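Kapitel 7
Wenn die Richterbank nicht voll ist: Ausfall, Vertretung, Nachfolge

Worum es geht

Gerichte bestehen aus Menschen. Klingt banal, ist aber der Punkt, an dem viele Verfassungstexte erstaunlich dünn werden. Zuständigkeit, Verfahren, Mehrheiten -- alles geregelt. Und was, wenn ein Mitglied monatelang ausfällt? Oder die Amtszeit endet und das Parlament sich nicht auf einen Namen einigt? Oft ein einziger Satz, manchmal gar keiner.

In Kapitel 6 ging es um die Wahl der Richter. Jetzt also die Zeit danach. Wer das Kapitel über die Wahlverfahren übersprungen hat: bitte wenigstens den Abschnitt zur Sperrminorität nachlesen, ohne den bleibt hier einiges unklar.

Einstieg: der Fall Diranville

Diranville, Modellstaat aus Kapitel 2, Verfassungsgericht mit 16 Mitgliedern in zwei Kammern. Im September scheidet ein Mitglied aus, Altersgrenze. Die Regierungsfraktionen schlagen jemanden vor, die Opposition blockiert. Kurz darauf erkrankt ein zweites Mitglied derselben Kammer. Beschlussfähig ist die Kammer ab sechs Stimmen, also gerade noch. Anhängig: 732 Verfahren, darunter die Klage gegen das neue Wahlgesetz.

Am Montag, 10. Dezember soll verhandelt werden. Sechs Richterinnen und Richter auf der Bank, Gefahr der Stimmengleichheit. Was passiert bei drei zu drei? Das Gesetz sagt: Ein Verstoß gegen die Verfassung kann dann nicht festgestellt werden. Das Wahlgesetz bliebe also in Kraft, obwohl die Hälfte der Kammer es für verfassungswidrig hält. Die Blockade im Parlament wirkt damit bis ins Urteil hinein.

Drei Fragen ziehen sich durchs ganze Kapitel. Wer entscheidet, ob ein Mitglied verhindert ist? Wer springt ein? Und wie lange darf ein Platz leer bleiben?
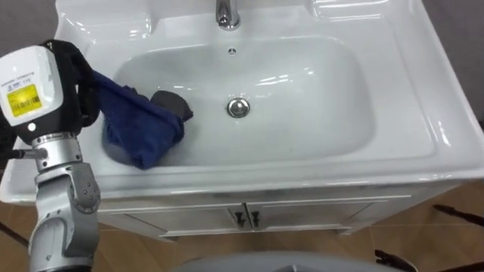

7.1 Verhinderung und Vakanz

Zwei Begriffe, die in der Presse ständig durcheinander gehen. Verhinderung heisst: das Amt ist besetzt, die Person kann es aber vorübergehend nicht ausüben. Krankheit, Unfall, Befangenheit im Einzelfall. Vakanz heisst: das Amt selbst ist frei. Tod, Rücktritt, Ende der Amtszeit, Entlassung.

Der Unterschied hat Folgen. Bei der Verhinderung behält das Mitglied seinen Status, auch die Besoldung und den Schutz vor Absetzung. Ein Nachfolger darf nicht gewählt werden. Bei der Vakanz läuft dagegen das Wahlverfahren an, in vielen Ordnungen mit fester Frist.

Schwierig wird die dauernde Verhinderung. Ab wann ist eine Krankheit keine vorübergehende mehr? Manche Staaten überlassen das dem Plenum des Gerichts, mit qualifizierter Mehrheit. Andere dem Staatsoberhaupt -- heikel, denn damit bekommt die Exekutive einen Hebel gegen unbequeme Richter. Wieder andere regeln nichts und vertrauen auf freiwilligen Rücktritt.

7.2 Drei Modelle der Vertretung

Trurkard-Modell: Keine Vertretung. Das Gericht entscheidet mit denen, die da sind, solange die Mindestzahl erreicht wird. Einfach, aber bei gerader Besetzung droht der Patt. Und wer eine knappe Mehrheit kippen will, hat ein Interesse daran, dass Plätze leer bleiben.

Brellomar-Modell: Losverfahren. Fehlt ein Mitglied, wird aus der anderen Kammer ausgelost. Schützt gut gegen Manipulation. Nachteil: das ausgeloste Mitglied kennt die Linie der Kammer oft nur aus den Akten und muss sich in kurzer Zeit einarbeiten.

Muriithi-Modell: Geschäftsführung. Ausgeschiedene Mitglieder bleiben im Amt, bis die Nachfolge ernannt ist. Verhindert die Lücke, hilft aber nicht bei Tod oder schwerer Krankheit. Ausserdem verlängert es faktisch Amtszeiten, die aus gutem Grund begrenzt sind.

In der Praxis meist Mischformen. Eine Gegenüberstellung mit Randnummern folgt in 7.4, die Rechtsprechung dazu ist in Fußnote 33 gesammelt.

Vor dem Weiterlesen

Notieren Sie kurz, welches Modell Sie für Diranville wählen würden und warum. Am Ende des Kapitels wird der Fall noch einmal aufgenommen, dann mit einer Auflösung des Parlaments mitten im Wahlverfahren. Vergleichen Sie dann Ihre Notitzen.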